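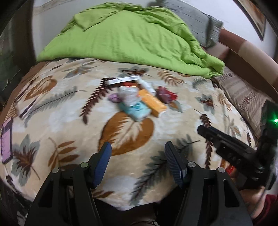
How fast do the jaws close now with the new linkage?

Full open to touch is 600 ms, down from almost double. Measured twice, same number.

Posted in: Build Log > Grippers
Search this notebook... Go

November 2023

Swapped pivot pins on the left jaw, old ones had play. Rozália reamed the holes, fit is snug - maybe too snug, check after a few hundred cycles. Servo current limit set to 60 percent, at 56 it stalled on the return. Pad glue from Ketov is rubish, going back to screws.

To do: firmware backup, strain relief on teh cables, ask Matěj for the M3 tap. He still has it.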